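About Korholm

Korholm sells knitted hats, scarves and gloves for women online. Meenakshi Sandhu started the shop with 31 styles and did the packing herself.

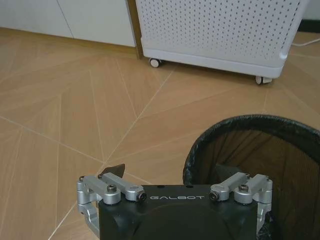

What we sell

We carry 977 items today, most of them beanies and berets. Wool hats come from Tolleck, and the lined gloves come from Udeck.
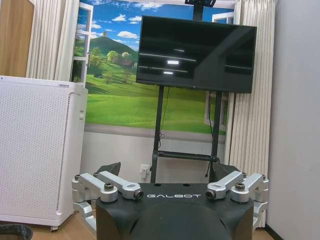

New colors go up in April and stay up until they sell out. We do not restock a color once it is gone.

Orders and returns

Kurniawati Yeoh runs orders and answers the email. Shipping is free over $50.
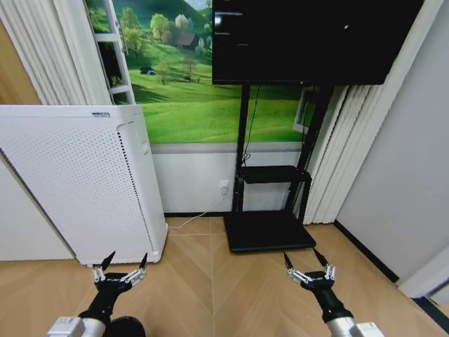 Unworn hats can come back with the tag on — gloves too, as long as both are in the bag. Our warehouse is in Holloway and holds 4,000 pieces. 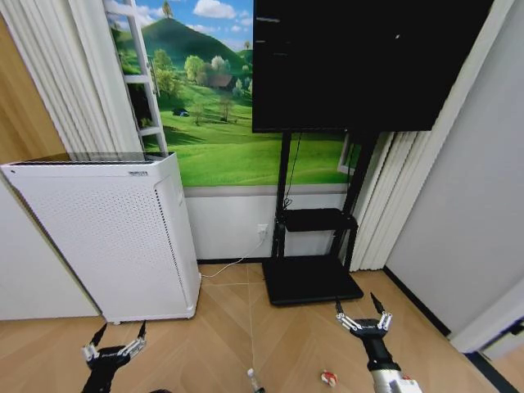

Wall mural and display screen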